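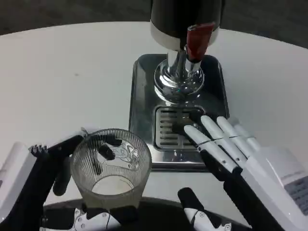
Britell Countertop Beverage Dispenser
Item 679-2

The Britell dispenser is intended for self-service in dining rooms, meeting rooms and lobbies. Drinks are drawn from a black cylindrical canister through a red-handled tap. The chrome base stands on a stainless-steel drip tray with a raised rim and a slotted grate.

Capacity: 6 quarts
Supplied with: canister, tap, base, drip tray
Care: wash the grate and tray by hand after each use. Abrasive pads must not be used on the chrome.

Glassware is sold separately. Orders are handled by Disthorpe.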